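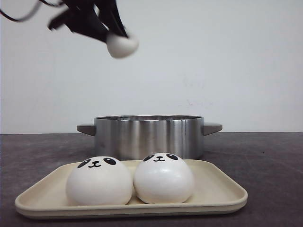
Joana Salgado wrote back after the August report to ask whether a bun needs to go anywhere near a pot, and whether the Inport fund had in fact been paying for soup. The question is fair, and the August report could have been clearer. The buns are steamed. The pot is where the steam comes from. Soup has so far been kept out of it, although Hélder Coelho has proposed it twice.

Caldeira Kitchen: second progress report to the Inport Small Grants Fund
4th October
Prepared by Hayley Kershaw

What the money was for

You gave us $2,075 to work out a steamed bun that can be made in an ordinary kitchen with ordinary pots, written up so that a person who has never steamed anything can follow it. The application used the phrase "replicable outcomes." We have had plenty of those. For most of the summer the outcome we could replicate was a bun with a crater in it.

Where we are

The dough is settled. We went through five versions and kept number four, which is the one with less sugar and a longer first rise. Version five was number four with milk powder, and it was perfectly nice, and it made everyone who ate it say "oh, is this the same one?" The milk powder has been dropped and the rest of the bag is in the cupboard if the fund would like it.

The craters turned out to have two causes. The first was lifting the lid to look, which Cristóvão Coelho calls monitoring. The second was water dripping from the lid onto the tops. A dish towel tied around the lid fixed the drips. Nothing has yet fixed the monitoring, but the instructions now say in capital letters to leave the lid alone for the full time, and we have moved the stool.

The color took longer than I would like to admit. People expect a white bun, and ours spent several weeks the shade of an old paperback. Changing the flour did most of the work. The new flour costs more, and that is in the budget notes.

Equipment

We bought one pot in the end. It is stainless steel, wide, with straight sides, and it has been the best purchase of the project. The straight sides matter more than any of us guessed when we were arguing about lids. The rack sits level, and the buns near the edge cook at the same speed as the ones in the middle. The sloping pot it replaced has gone back to Horácio Ramalho, who was glad to see it and asked why it smelled of yeast.

The pot does show every fingerprint. I polish it more than I polish anything at home.

We didn't replace the table. The dark gray top is scuffed, and flour shows up on it beautifully, so you always know how well it was wiped down the night before. The original budget had a line for a new surface, and I moved that line to flour and parchment squares with the approval you gave us in August. There is also a faint pinkish mark on the wall over the table, a bit higher than the pot. Painting is not in the budget either.

Handling

This has become its own small subject. A freshly steamed bun is soft enough to take the print of whatever picks it up, and we have served buns with very legible thumbs in them. Tongs are worse. Our current advice is to let the buns stand for four minutes with the heat off and the lid slightly open, then lift each one by its parchment square. Cristóvão's view is that a dented bun tastes the same. He is right, and we are still writing the advice down.

Spending

Most of the grant has gone on ingredients, followed by the pot, the rack and the printing of draft instruction sheets. Receipts are attached, including one from Duver that has been through the wash and is mostly a matter of trust. I have asked them for a copy.

What went less well

The tasting sheet. We asked people to score texture, color and flavor, and nearly all of them gave top marks across the board and wrote "more please" in the comments. It was lovely to read and told us nothing at all. The new sheet asks them to choose between two buns, and I have high hopes that somebody will be disappointed by one of them.

We are also behind on the fillings. The plan promised a bean filling and a mushroom one. The bean filling works. The mushroom one leaks, and Hélder has asked for two more attempts before we give it up. I have said yes to one.

Next

The instruction sheet goes to the families at the Josisex hall, who will make a batch in their own pots without any of us standing behind them. I would like to hear about the failures in some detail, so the sheet has a large blank space at the bottom. We will rewrite from whatever comes back and send you the finished version with the final accounts.

One request: may we carry any unspent printing money over to flour? It would be a small amount, and Joana's answer by email is fine.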